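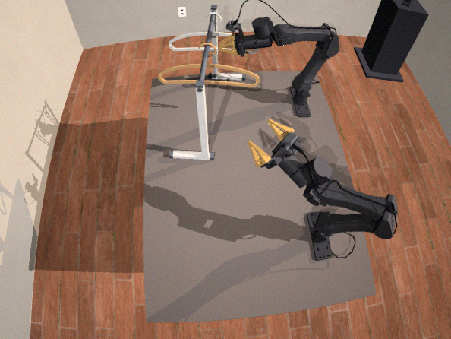 *A clothes rack in white and silver, with two hangers on it.*

# Clothes rack

A **clothes rack** (also **clothes rail**, **garment rail** or **hanging rail**) is a frame with one or more horizontal bars from which garments are hung, usually on hangers. It is one of the simplest pieces of furniture in common use and one of the most widely travelled: the same basic object turns up in bedrooms, theatres, charity shops, church halls, film sets, laundries and the backs of delivery lorries. It does the work of a wardrobe with hardly any of the material, and in many homes it has replaced the wardrobe altogether.

In British English "rail" can mean either the whole piece of furniture or only the bar across the top, which causes a surprising amount of muddle in shop catalogues. This article uses "rack" for the whole thing and "rail" for the bar.

## Origins

For most of history, clothes were folded. Chests, coffers and presses kept linen and wool flat, and what did hang was hung from pegs or nails driven into a wall. A row of pegs is a wonderfully practical thing, and the peg rail survives in school cloakrooms to this day, but it bunches cloth at a single point and leaves a bump in the collar or shoulder.

The rack as we know it needed the hanger to come first. Once garments could be carried on a shoulder-shaped support with a hook, they could be lined up sideways along a bar, and a great many of them could share the width that a few pegs had taken up. Hangers became common in the later nineteenth century, helped along by tailored jackets and coats, which spoil when they are folded. Tailors and drapers took to them first. Households followed, and wardrobe makers began to fit a rail where there had been hooks or shelves.

Free-standing racks grew up in the trade. A workroom that turned out coats needed somewhere to put them between cutting, sewing, pressing and packing, and a rack on castors could be wheeled from one bench to the next with the whole order on it. Streets in clothing districts were once full of them, pushed along the pavement at alarming speed.

## Parts

Even the plainest rack repays a close look. The parts usually named are:

- **Rail**: the bar that takes the load. Round tube is the usual choice, as hooks slide along it easily. Oval tube resists sagging better when set with its longer side upright.
- **Uprights**: the posts at either end. On adjustable racks these are telescopic, with a sprung button or a screw collar.
- **Feet** or **base**: what keeps it standing. Feet that run front to back stop the rack from toppling when a heavy coat is pulled off one side.
- **Cross bar**: a lower bar joining the uprights, often doubling as a place for shoes.
- **End stops**: small caps or raised ends that keep hangers from sliding off.
- **Castors**: wheels, ideally with brakes on at least one pair.

The distance from the rail to the floor decides what the rack is good for. Shirts and jackets are content with a low one. Full-length dresses and overcoats need a tall one, and a wedding dress in its bag may need the tallest setting the rack can manage.

## Types

### Single rail

The classic form: two uprights, one bar. It is cheap, light and easy to take apart, and it is what most people picture when they hear the word. Its great weakness is wobble. Nearly all the stiffness has to come from the joints at the bottom, and once those loosen the whole frame begins to lean like a tired dancer.

### Double rail

Two bars, set either side by side or one above the other. Stacked rails suit children's clothes beautifully, and the lower one can be reached by the children themselves.

### Z-rack

Named after the shape of its base as seen from above. The slanting base lets empty racks slide into one another, so a long row of them can be stored in very little floor space. Theatres adore them. They are also remarkably sturdy, and secondhand ones with decades of use behind them are still snapped up by costume departments.

### Round rack

A circular rail on a central stand, familiar from department stores and beloved of small children, who hide inside it. It gives shoppers access from every side but shows only the sleeve of each garment, so shops tend to save it for sale stock.

### Wall and ceiling rails

A rail fixed to brackets or hung from above is still a rack in the wider sense. The pulley airer, a set of wooden slats raised to the kitchen ceiling by rope, is a close cousin, although it is meant for drying and the washing is usually draped over it.

### Small and tabletop racks

Short racks that stand on a table or counter are used for jewellery, ties, baby clothes, dolls' clothes and shop samples. They are a favourite with market traders, who can carry one under an arm and have a display standing within a minute of arriving.

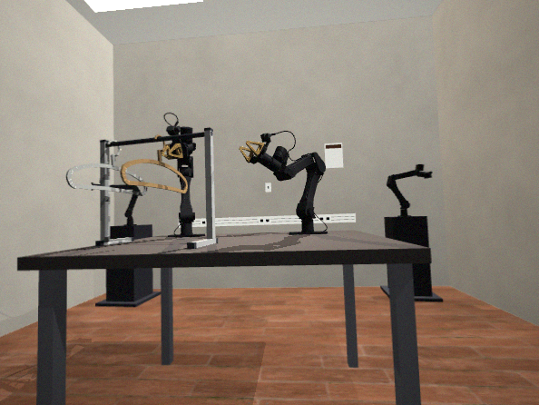 ## Hangers and how they behave on a rail

A rack and its hangers have to be thought of together. The inside curve of the hook should be a little wider than the rail. If it is too tight, the hanger sticks and drags its neighbours along; if it is far too wide, the hanger swings and tips.

Hooks that swivel let a garment be turned to face the room. Fixed hooks keep everything pointing the same way, and shops like them for that very reason. The tidy rule, taught in many a Saturday job, is that all hooks should open towards the back, like a row of question marks, so that an armful can be lifted off in one go. Try it with half of them turned round and the sense of the rule becomes clear at once!

Material matters too. Wooden hangers are broad and kind to tailored shoulders, but heavy. Wire hangers take up next to no room and leave sharp marks in knitwear. Plastic covers the enormous middle ground. Padded hangers are the gentlest of all and are used for silk, lace and anything old enough to be fragile.

## Use in the theatre

Nowhere is the rack taken more seriously than backstage. A touring company may live out of its racks for months, and the order of clothes along each rail follows the order of the play, with every performer's section marked by a divider or a strip of labelled tape.

The costume supervisor Sorcha Scanlon, in her handbook *The Running Rail*, describes dressing a musical at the Palma theatre in Clutby with 14 racks in a corridor barely wider than a coat. Her method, still passed around by student dressers, was to load each rail from the exit end so that the first costume needed was always the one nearest the stage. She was also a fierce defender of the Z-rack and devoted a whole chapter to mending its castors.

Quick changes call for a small rack set in the wings, stripped to the few pieces required and placed in exactly the same spot every night. Dressers working in near darkness find the clothes by touch, so a rack moved by even a short distance can upset a scene.

## Use in museums and archives

Museums hang only what is strong enough to bear its own weight. Beaded dresses, knitted garments and bias-cut gowns stretch on a rail and are laid flat in boxes. Coats, uniforms and sound cotton dresses may be hung, each on a hanger built up with wadding to the shape of the shoulders and covered by a washed calico bag.

The Etirura collection of working dress is a lovely case of careful hanging on modest means. Its curator, Nkechi Iyamu, had the store fitted with fixed rails set 50 centimetres from the wall, which leaves room for a sleeve on one side and moving air on the other. Visitors on the July open day are allowed into the aisles, and the sight of whole generations of aprons and overalls shoulder to shoulder is well worth the journey.

## In the home

The open rack came into fashion in small flats, where a built-in wardrobe is a luxury, and it has stayed for its own charms. Clothes on view tend to get worn. They also gather dust and fade, above all along the shoulders, and a rack is best kept out of direct sun.

The designer Seul-gi Ra's folding rack for Gunell did much to make the open rack respectable as furniture. It closes like a deckchair, needs no tools and has a rail wrapped in cord so that hangers stay where they are put. Gyu-bin Joo later drew a narrow version for hallways, with 3 pegs on each upright for hats and bags.

## Loading and safety

Most failures come from uneven loading. Heavy coats belong at the ends, close to the uprights, and lighter things in the middle, where the rail is most inclined to bow. A rack on castors should be pushed from one end, low down, and never pulled by the rail. On carpet, small wheels sink and catch, and wide feet are the better choice.

Wet clothes weigh far more than dry ones. A rack that copes happily with a row of shirts may fold under the same shirts straight from the wash, so drying is better left to an airer unless the maker says otherwise.

## See also

- Airer
- Clothes hanger
- Coat stand
- Peg rail
- Valet stand
- Wardrobe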